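Ticket: BAS lodgement stuck on "pending validation"
Opened October 21, 2020 by Tobias Alcantara
Product: Bindgate, GST module

Hi team, me again, sorry! I'm trying to lodge the September quarter BAS for Zamora and it just won't budge. I hit Lodge, get the spinner for 20 seconds or so it feels like forever, then it drops back to "pending validation" with no error code.

Tried so far:
Logged out and back in, same thing.
Re-ran the GST reconciliation – 1A and 1B both match the ledger to the cent.
Swapped browsers (no change).
Deleted the draft and rebuilt it from the Imach export. Got as far as step 3 and it stuck again.

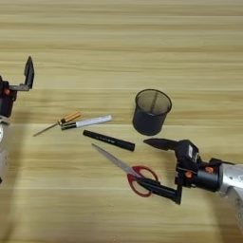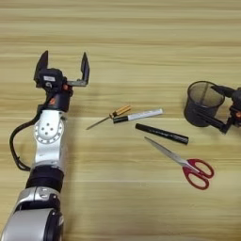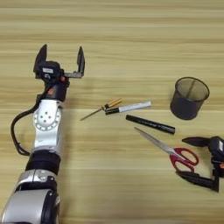
Photos: Brendero

Update, after lunch: I reckon I've found something. There are 2 supplier invoices in the export with a space on the end of the ABN. Took the spaces out, re-imported, and the status moved to "ready" straight away (yay!). Lodging still fails though, now with "period locked by another user", and I'm the only one with a login.

Could someone clear the lock at your end? I'd rather not leave this one until the December quarter – the client's waiting on a refund and she's rung 3 times already. Happy to jump on a call.

Cheers,
Tobias

Status: waiting on support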